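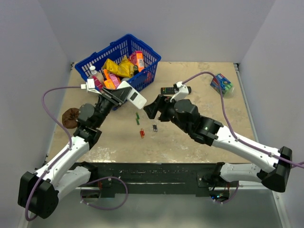 *Photo: Anas Bennani, Pendthorpe shared workshop*

**Re: [arms] Cable routing and small-part picks on the two-arm table**

Randi Lindholm wrote:

> The left arm faults on joint 5 when it reaches for the far left of the table. I get a following error, and then the drive drops out. It does not happen on the right arm with the mirrored move. I swapped the drives and the fault stayed on the left side. Is this gain tuning, or should I look at the cabling first?
>
> Also, has anyone got AA-size cells to pick reliably with the stock fingers? Mine roll.

Cabling first. If the fault stays on the left after a drive swap, the gains are an unlikely cause.

On our table the purple cable comes in from the upper left, loops alongside the left arm and ends up at the white attachment near the gripper. With a short loop the cable goes tight when the wrist turns toward the basket, and joint 5 has to pull against it. I logged the current on that move:

- short loop: peak 707 mA, faults on most runs
- long loop: peak 356 mA, no faults

The right arm has its own purple cable, arched down from the upper right. Its loop was long enough from the start, so the mirrored move proves nothing about the left.

To check yours, power down, move the wrist by hand through its full range and watch the cable. If it lifts off the link at any point, add slack at the base end. Do not add it at the wrist, where it will catch on the basket rim. We also leave a loop hanging below the left mount.

On the batteries: the stock fingers close too high. Lower the grasp height by 2 mm and approach across the short axis of the cell. Cut the closing speed to half. Two cells lying side by side are harder, as the outer finger tends to push the pair. I nudge one away first and then pick it. A speckled tabletop like ours also confused the Vumetov segmenter until I raised the minimum blob size. Small red and green cells segment well now. Black ones are still hit and miss, and I have no fix for that.

The Boström finger pads in the May parts list are softer and may help. I have not fitted them.

If the fault is still there with a longer loop, post the joint 5 current trace and your Tostomia config file, with the limits section included.

Anas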